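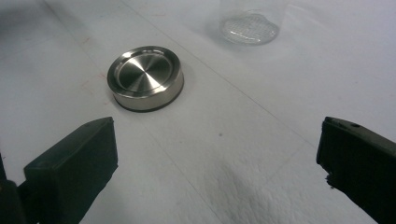
Figure 1. Round stainless steel container on a paper towel.

Keeping Loose Tea Fresh at Home: A Storage Survey and Tasting Trial
Project report, Food Studies, second year
Supervisor: Hartmut Voß

1. Background

Loose tea loses its smell and flavor when it is left open to air, light and damp. Most packets tell the buyer to keep the tea in a cool, dry place and say little else. Our group wanted to find out how people in Grindstead store their tea and whether the kind of container makes a difference that an ordinary drinker can taste.

2. Survey

We left paper forms at the Stumell tea shop and at the town library in October. We got 63 forms back. Two were blank on the second side and were left out, so the results below are based on 61 households.

The most common answer was the bag the tea came in, folded over and held with a clip. Metal containers came next, then glass jars. Several people keep their tea on a shelf over the stove, where it gets steam every day. Few had ever thrown tea out for being stale. Most said they just used more of it.

3. Tasting trial

We bought 548 grams of one black tea, Weidemann Breakfast, all from the same chest. It was split between a clipped paper bag, a clear glass jar and a steel container with a tight lid. All three stood on the same open shelf in the Adau building until December.

The tea was brewed with boiling water for four minutes and served without milk. Tasters were given plain cups marked with colored dots and asked to put them in order from freshest to least fresh.

The tea from the paper bag was placed last by most tasters, who called it flat or dusty. Opinions on the other two were split. The steel container did slightly better, but the gap was too small for us to claim much from it. One taster preferred the paper bag tea because it was less bitter.

4. Problems

We opened the containers more often than a household would, mainly to take samples for weighing. The shelf was also near a radiator that was switched on in November. We did not measure the humidity in the room, and we should have.

5. Further work

A second trial should include green tea, which several survey answers mentioned as going stale faster. It should also test a full container against one that is nearly empty. The blank survey form and tasting sheets are in the appendix.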